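Workbench > Projects > Grippers

Gripper log, part whatever

OK quick one tonight, it's past 11 and I still have to sweep up.

So the second pair of fingers is on. First pair was too stiff, they'd skate off anything thinner than a pencil. New ones are a softer print, more curve, rounded tips so they don't dig in. Printed both sets over two evenings on the shop machine and only one came out stringy. Sanded it. Fine.

Where we are: two hand-held grippers, one per hand, marker cube on each so the tracking has something to hang on to. No arm yet. The arm is Silvia's half of the project and the arm is in pieces in a crate. Plan is still to record ourselves doing boring jobs with the hand-helds and then feed all that to the arm once it has a working elbow. Boring job number one is doors. Locker doors, since the shop has a whole bank of them and most have the keys sitting in the locks.

Doors are harder than I thought. You'd think pull, done. But the handles are recessed, and the fingers are fat next to a human finger, so getting in behind the lip is a fight. What works much better is get the door open a crack, then forget the handle and pinch the edge of the door itself. Thin sheet metal, nice flat surface, the new fingers love it. You swing your whole forearm out with it and try not to twist.
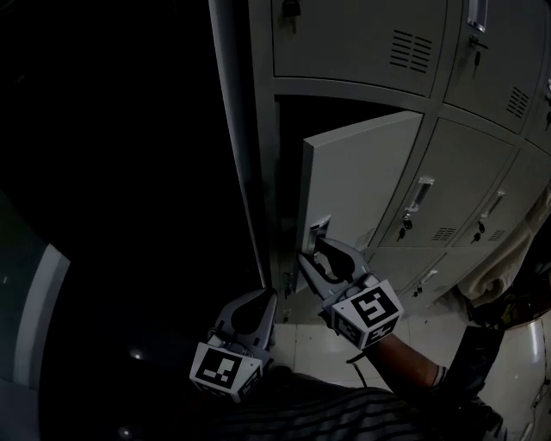

Twisting is the thing, by the way. If your wrist rolls even a little the fingers slide down the edge and you get a horrible squeal. Jytte Hjaltested was soldering at the next bench and asked very politely if I was going to do that all night. I was.

Numbers so far. 300 takes is the goal for doors. I have 23 I'd call good. Lots more that I wouldn't. Most of the bad ones are tracking drops, where I turn the cube away from the camera and the pose jumps off to the moon and comes back. There's a smoothing step that hides it but Silvia says don't hide it, throw the take out. She's right, annoying.

Things I changed tonight

- moved the cube on the left one further down, it was bumping my knuckles
- longer screws in the right trigger, the short ones kept backing out
- swapped the Talton springs for the Brokari ones. Talton are too strong, my hand was cramping after ten minutes. Brokari feel a bit mushy at the end of the pull but I can live with it
- new calibration file. OLD ONE IS WRONG, do not use, Silvia if you're reading this I mean the one in the shared folder called final

Still broken: the left trigger sticks at full open. Not always. Might be the print, might be glue where glue shouldn't be. I'll pull it apart on the weekend. Also the logger fell over at frame 959 of a take twice in a row, same frame number both times, which is creepy. Restarted it and it went away. I don't trust it.

Keys are next. Turning a key with these things is going to be miserable, the heads are small and anything on a ring swings around when you touch it. Michalík at the laser cutter thinks a strip of rubber glued inside the tips would do it. Maybe. I have some inner tube left over from the bike, will try taht before I buy anything.

If anybody has used the Stavance encoder boards, drop me a note – wondering if they survive being hot plugged or if I need to be careful. I'm not usually careful.

Ok sweeping.

Filed in: shop nights, grippers, things that squeal

Contact | © the author, ask before you repost | Back to top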